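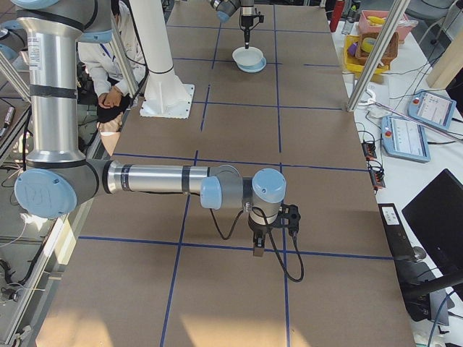
1. Aim of the project

The project set out to find whether a plain tape grid, laid by hand, is good enough to tell a robot arm where on a table an object has been put. Earlier student groups at Skanthorpe used printed marker sheets for this purpose. The sheets work well but must be replaced whenever the table covering is changed, and they leave little room for the objects themselves. Tape is cheap and can be laid in an afternoon.

The method developed here is called Index. It reads the position of a dish or bowl as a cell of the grid and an offset from the nearest crossing, and passes both to the motion planner, Brunet.

2. Method

The table was covered and marked with dark blue tape, in strips running both lengthwise and crosswise. No attempt was made to lay the strips perfectly square. Each crossing was then measured once with a steel rule, and the measured positions were stored as a table of reference points. All later work relied on this table and made no use of an ideal grid.

Placements were recorded from a view over the whole table and from a close view at the wrist. The overhead view was used to name the cell.

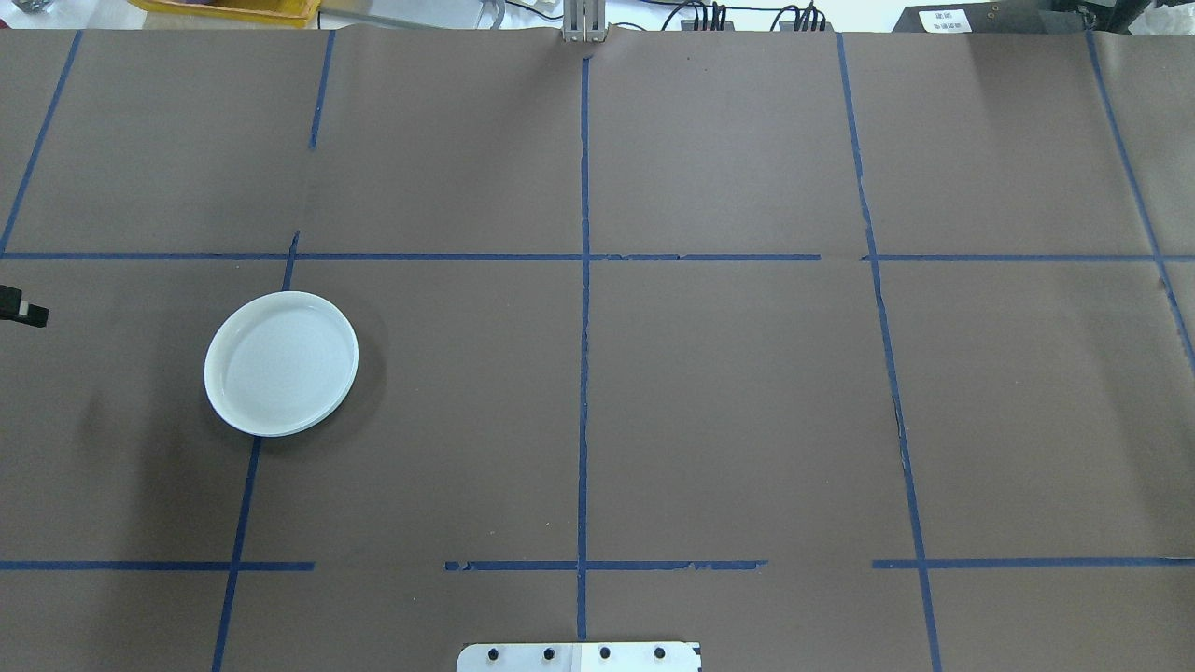
The wrist view was then used to correct the offset. A total of 3277 placements were recorded in this way. Of these, 364 were set aside before analysis – mostly for missing joint readings – which left 2913 for the results given below.

The dish was placed by hand in every trial, and the person placing it was asked to use the full width of the cell, including positions on top of the tape. Such positions are harder to read, and leaving them out would have made the method look better than it is.

3. Results

Index named the correct cell in 2728 placements and the wrong one in 185. Most of the errors fell where the dish covered part of a strip and the software took the hidden length for a gap between two cells. A second group came from the outer cells, where fewer crossings were in view.
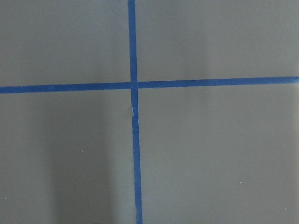

Offset correction depended chiefly on how well a single crossing could be found at close range. The first version of Index fitted one straight line to each strip across the full view. This was a poor choice, as the lower part of a strip may sit slightly to the right of the part above the crossing, and a small crease in the tape can bend its edge. The second version fits each arm separately, starting from the crossing. Both versions were run on the same 976 wrist views, and the second gave the smaller error in most of them. Shadow on one side of the tape had less effect than expected.

4. Limits and further work

The reference table holds only for as long as the tape stays where it was measured. The group did not test how quickly the strips shift in daily use, and a repeat measurement is planned for November. Bowls standing on plates were tried only briefly and are not counted in the figures above.

The recordings and the reference table are held on the Ukent project drive, together with both versions of the fitting code.

Report submitted 2018-06-14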